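# Bratelance Housing Complaints Corpus

Text of housing discrimination complaints and landlord replies, coded by hand, for research on how migrants and their descendants describe unequal treatment in the private rental market.
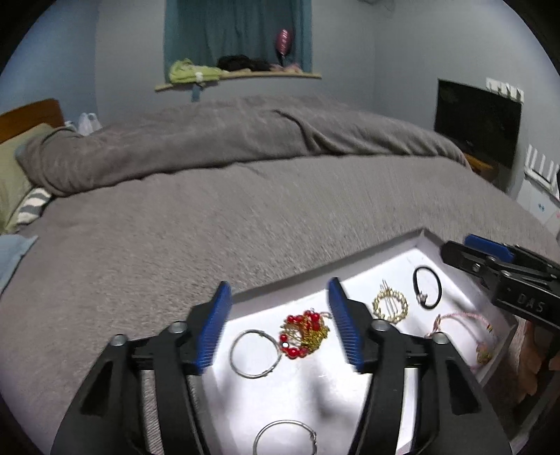 The corpus has 700 case files. Each one pairs a complaint with the reply it received, if there was one. The complaints were sent to tenant advice offices in two cities, called Pluvura and Flulevetti in all files. Both names are stand-ins. Please don't try to match them to real places in anything you publish.

## What is in the repository

```
data/
 complaints.csv
 replies.csv
 codes.csv
 splits/
docs/
 codebook.md
 changes.md
scripts/
 merge_codes.py
 agreement.py
```

`complaints.csv` has one row per case. `replies.csv` has one row per reply, so a case can show up more than once there, or not at all. Join the two on `case_id`. The codes sit in their own file so that a second round of coding can be added later without touching the text.

## Fields

| Field | File | Notes |
|---|---|---|
| `case_id` | all | Random string, carries no information |
| `city` | complaints | `P` or `F` |
| `lang_orig` | complaints | Language the complaint was written in |
| `text_en` | complaints, replies | English text, translated where needed |
| `stage` | complaints | Inquiry, viewing, contract, tenancy |
| `replier` | replies | Owner, agency, housing company, other |
| `ground` | codes | Ground named by the person complaining |
| `explicit` | codes | 1 if origin is named by the landlord's side |
| `coder` | codes | `A` or `B` |

Blank cells mean the information was missing. They don't mean "no."

## How the cases were chosen

The advice offices passed on closed cases only, with the consent of the person who complained. We then dropped cases that dealt only with rent levels or repairs and made no claim of unequal treatment. If a case mentioned both, it stayed in.

This is not a sample of all discrimination in either city. People who go to an advice office know that the office exists, have some reason to think it will help, and have the time to write. Recent arrivals are thin in the data, and so are people renting without a written contract. Don't use the counts here to say how common discrimination is.

## Coding

Two coders worked from the same codebook. A set of 200 cases was coded by both of them, and the rest were split evenly. Both sets of codes for the shared cases are kept in `codes.csv`, and disagreements have not been settled. If you want a single code per case, `merge_codes.py` will pick coder A by default. You can change that with `--prefer B` or drop the disputed rows with `--drop`.

There are 4 values for `ground`:

- `origin`: nationality, country of birth, ethnic background, or name
- `religion`: faith or visible religious dress
- `status`: residence permit, asylum status, or length of stay
- `other`: anything else, including income source and family size

The line between `origin` and `status` gave the most trouble. A landlord who asks for a permanent residence permit may be asking about paperwork or may be using it as a filter. The codebook tells coders to follow the words of the person complaining and leave the landlord's motives alone. So if the complaint says "because I am a foreigner," the case is `origin`, even when the reply talks only about permits.

`explicit` is narrow on purpose. It is 1 only when the landlord's side wrote the origin of the applicant down in a message quoted in the file. Reports of things said on the phone or at a viewing are coded 0. Anyone studying spoken refusals should read the text directly and ignore this column.

## Anonymization

Names of people, streets, employers, and agencies were replaced with tags such as `[NAME]` and `[STREET]`. First names were tagged too, which is a loss for some kinds of work, as many complaints turn on how a name was read. Where a complaint discusses a name, the tag has a note in it, for example `[NAME: writer says it is seen as foreign]`.

Slurs quoted in complaints were left in. They appear in the English text as the closest match, with the original word next to it in square brackets. Some files are hard reading. If you assign this material in a class, let students know first.

## Loading

```
import pandas as pd

c = pd.read_csv("data/complaints.csv", dtype=str)
r = pd.read_csv("data/replies.csv", dtype=str)
cases = c.merge(r, on="case_id", how="left",
 suffixes=("_complaint", "_reply"))
```

Keep `dtype=str`. A few case IDs are all digits with zeros in front, and pandas will strip them otherwise.

## Known problems

- Line breaks inside replies were lost when the Flulevetti files were exported. Quoted emails run straight into the text around them.
- `stage` was filled in from the office's own intake form in Pluvura and by our coders in Flulevetti. Compare the cities on this field with care.
- Translations were checked for meaning and not for tone. Don't run sentiment tools on `text_en` and treat the result as a finding about the writers.
- 2 cases came from the same household and describe the same viewing. Both are kept and linked in `docs/changes.md`.

## Use and sharing

Research and teaching use only. You may quote short passages from the English text. Full case files may not be reposted, and the data may not be used to build tenant screening tools of any kind.

Requests to remove a case are handled through the advice offices. Removed cases are listed by ID in `docs/changes.md`, and we ask users to delete them from local copies as well.

Report coding errors by opening an issue with the case ID and the column. Please leave the case text out of the issue.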